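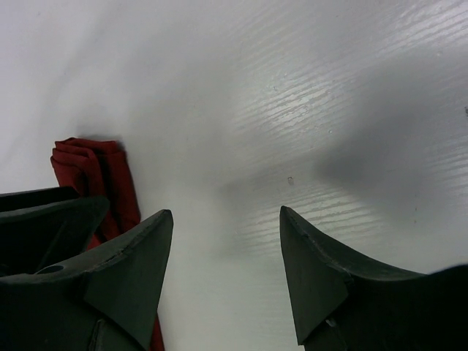
Photo: Ratree Luangrath

How does a horse get ready for a show?
By Panya Rojanasak

Have you been to a horse show? Then you have seen horses with shiny coats and neat little plaits, walking in a circle while a judge looks at them. It seems easy. But before the horse goes into the ring, many hours of work are already done.

Let us follow one horse. Her name is Makori, she is a brown mare, and she goes to the Rastelley Show every January. More than 80 horses come to this show, from farms and from pony clubs.

The day before: the bath

Makori has her bath in the afternoon, when the sun is warm. Her rider, Kelechi, uses a hose, a bucket and a special shampoo for horses. She starts at the legs, so Makori can get used to the water. The soap must be rinsed out very well. If some soap stays in the hair, the skin becomes itchy and the colour of the coat looks dull.

After the bath Makori wears a light rug. Without the rug she would lie down in her paddock and roll in the dirt. Horses love to do this, and they love it most when they are clean! 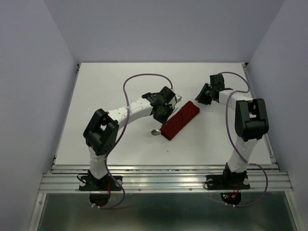
Two white arms on a table, with a folded red cloth and a spoon between them.

Early morning: the plaits

At five o'clock Kelechi is in the stable with a comb, some rubber bands and a small stool. She makes the mane wet and divides it into equal parts. Each part becomes a plait, and each plait is rolled up into a small ball. The plaits show the judge the shape of the neck.

Not every horse has plaits. Some breeds, for example the Arabian, are shown with the mane loose. The rules of each class are written in the show program, and it is wise to read them twice.

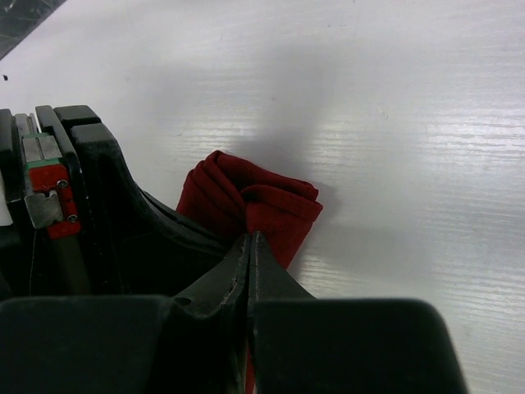 The last job is the polish. Brushes take away the dust, but a very fine dust always stays on the top of the hair. For this you need a soft cloth. You can fold it over onto itself several times, as the dark red one in the photo is folded, until it is a thick pad which fits well under your hand. Then you wipe in the same direction as the hair grows, from the neck to the tail. When one side of the pad is dirty, you turn it over.

At the ring

Every horse in the show has a number. Makori has 122, and Kelechi ties it on her back with a string. Her uncle, Jong-dae, wipes the green grass juice from Makori's mouth, and they wait at the gate until the steward calls their class.

The judge looks at how the horse stands, walks and trots, and also if she is calm and has good manners. A clean horse with a bad temper will not go home with the blue ribbon.

Words to know

Mane: the long hair on the neck of a horse.
Mare: a grown-up female horse.
Steward: a person who helps the judge and calls the riders into the ring.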